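Ticket: Speed limit and hold-to-run rules for two-arm tabletop cell
Queue: Cell safety, Flemside site
Status: Closed, with follow-up
Priority: Medium

Reported problem

The left arm on the kitchen-task table goes into protective stop when it approaches a plate. The stop clears on reset and comes back on the next approach. The right arm is not affected. The operator asked whether the force limit on the left arm can be raised so the shift can finish its episodes.

First response

Do not raise the force limit. Under the Flemside cell rules, a limit is changed only after the cause of the stop is known and the risk assessment for the cell has been reviewed. Please send the controller log, the active safety configuration for both arms, and the name of the task program. Leave the arms in reduced mode until we answer.

Operator reply

Log attached. Task program is plate_pick from the Zingate set. Speed cap reads 800 mm/s on the left arm and 250 mm/s on the right. I did not change either one. The controller was swapped in October and I don't know which configuration was loaded after that.

Second response

The log has 1,977 entries. The stops are all the same type: contact force above limit during the downward move. The speed cap on the left arm is the value for the fenced test bay. The tabletop cell has no fence, so the cap should be 250 mm/s on both arms. The arm comes down too fast and touches the plate or the table before it can slow, and the force limit does its job.

Please do the following in order:

1. Put both arms in manual mode and move them clear of the table by hand guiding.
2. Load the tabletop safety configuration from the Prendier share. Do not copy values across by hand.
3. Check the configuration checksum on the pendant against the one on the cell sheet. If they differ, stop and write back here.
4. Test the emergency stop and the enabling switch on each arm.
5. Run the approach move at reduced speed with one person on the enabling switch. Hands stay off the table during the move.
6. Repeat with the usual items on the table. The left gripper should come up to the plate and slow before contact.

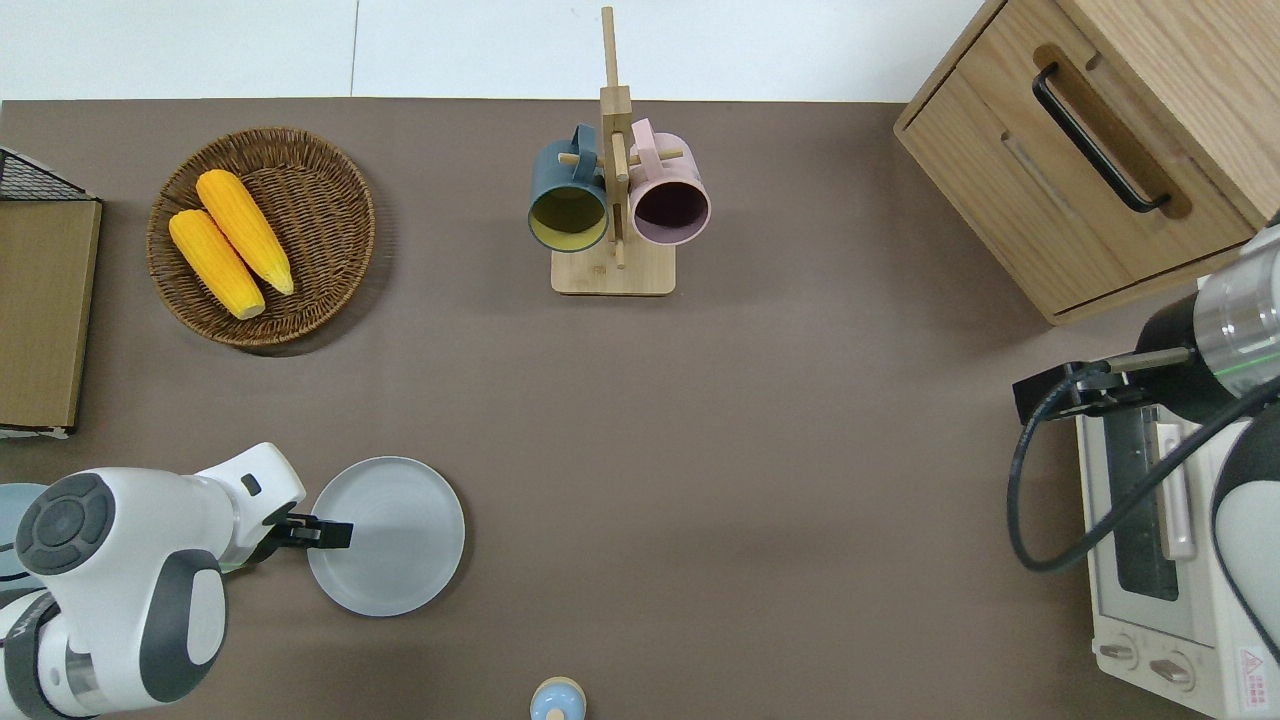 Can the force limit be raised if the stops continue after the speed is corrected?

Only after a review. The cell owner has to sign the change, and the new value has to be checked by measurement on the cell. Until that is done, the old limit stays in force and the task is paused.

Operator reply

Steps 1 to 4 done. Checksum matches the sheet. Emergency stop and enabling switch work on both arms. Ran the approach 6 times with no stop. Then ran plate_pick in full 3 times at the corrected cap, also no stop. Cycle is slower now and the episode timer in the Zingate set ran out once before the plate was down.

Third response

Lengthen the timer. It is a task setting and can be changed without a review. Do not raise the speed to fit it.

Cause

Wrong safety configuration loaded on the left arm after the controller swap. The Sugden checklist used for the swap asks for a backup of the old configuration but does not ask for a checksum comparison after the new one is loaded.

Follow-up

Checksum comparison to be added to the Sugden checklist, with a signature line for each arm. Cells with two controllers are to be checked one controller at a time, and the sheet stays with the cell. Change request opened. This ticket can be closed.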